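Equipment planning meeting, minutes – August 5, 2022
Kitchen bench group, Anero building, upstairs room
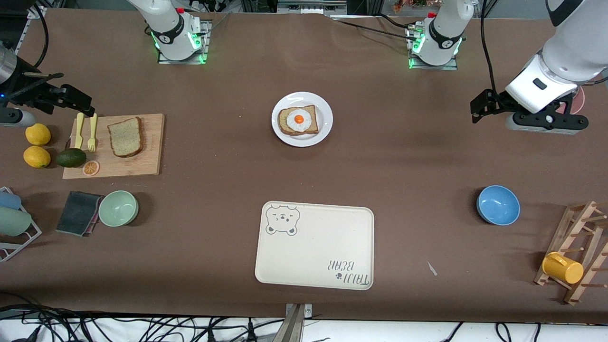 Where we left the budget

I took notes again, so blame me for any gaps. We picked up from the February list and went straight to the grippers. Everybody wants spares. I want spares too! We agreed on 4 complete gripper units for the next order, plus one set of fingers in a softer material to try on cups and bowls. Clalska has quoted 14 weeks on the units, which got a groan from the whole room, so the order goes in before the rest of the list is settled.

Arms

The long discussion (sorry to those who had to run). Half of us want a second two-arm table so the breakfast work and the dish work can go on side by side, and the other half would sooner spend the money on service for the pair we have. I was in the first camp and I got outvoted. Service contract with Wumari it is, for 30 months, and we look at a second table when the new budget opens.

Cables and mounting

I brought up the cables under the table and along the back of it, and I'll keep bringing them up. We need proper cable trays. Didenko has them in their catalog and they're cheap, so that was a quick yes. Extra mounting plates are on hold until we know if the table is getting longer.

Props and supplies

Dishes, racks, cutting boards and brown paper all come out of the small purchases line, up to 54 dollars a month without asking. Real food stays on its own line – please don't mix the receipts, I spent a whole evening sorting them last time. The plastic knives and forks were left as they are.

To do

Me: send the gripper order to Clalska, ask Didenko about tray lengths.
Bench team: measure the back edge of the table, both sides.
Still open: where the spare units get stored.

Contact: Anero front desk, upstairs | © 2022 Anero | Back to top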